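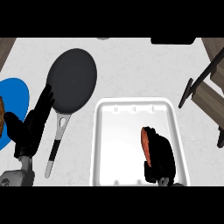
Fixing a gripper that won't let go in the two-arm kitchen simulation

This page covers one fault in the Zoveck kitchen scene: the right gripper closes on the salmon in the white tray, the controller sends an open command, and the fingers stay shut. The log keeps printing "contact held" until the episode times out. If your gripper opens but the fish falls through the tray, you have a different problem, and changing these settings will make it worse.

You need the scene file, the controller config and a saved log from a failed run. Work on a copy of the config.

Step 1. Stop the run while the gripper is still in the tray. Don't reset. A reset puts the fish back at its start pose and clears the contact list.

Step 2. Turn on contact display and look at the points between the fingers and the fish. Red points mean the two meshes overlap. With the fillet standing on edge, the thin part can get pushed inside the finger pads, and the solver then treats the two as locked.

Step 3. Open the Gorico settings and find the grip force limit. The default is 15. Set it to 4 for soft food items. Leave the limit for the left arm alone, as it needs the higher value to lift the frying pan.

Step 4. Raise the solver substeps from 2 to 3. The run will be slower. Going higher made no difference for us and caused the pan to jitter on the counter.

Step 5. Check the release timer. It starts when the open command is sent, but the older Prarnus controller also restarts it every time a contact is reported. A stuck fish reports contact on every tick, so the timer never finishes. Set restart_on_contact to false.

Step 6. Save, reset the scene and run the pick again at half speed. Watch the finger gap value in the log – it should start rising as soon as the open command goes out.

If it still sticks, replace the fish collision mesh with the simple box version. You lose some accuracy at the thin end, but the grip stays stable.

Before you move a config to a real arm, put restart_on_contact back to true and test the stop button with the gripper closed and empty. The simulation has no pinch check. A timer that ignores contact can open the fingers while the arm is still moving, and whatever it was holding will drop.

Last checked June 26, 2026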